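**Cinero stage adaptation: progress report to Boltbridge**
Thursday, February 26, 2026

Script: draft three delivered. Act two runs long and will be cut before the reading.

Venue: Tekleab Playhouse is contracted for the premiere. Capacity is 312, less 43 seats lost to the thrust extension. The seating plan has been revised to match.

Casting: both leads signed. Four ensemble roles remain open.

Sales: 566 tickets sold across the preview week. The group allocation of 200 has not been released.

Risk: the Skornora lighting hire is quoted, not confirmed. A decision is needed before the technical schedule is issued.
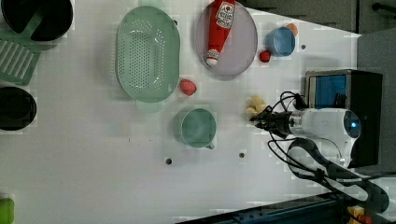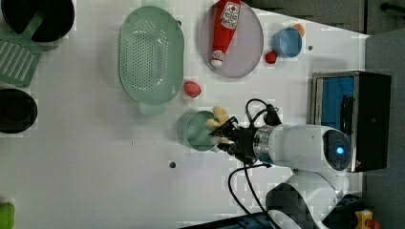
*Report prepared by the Production Manager, Cinero*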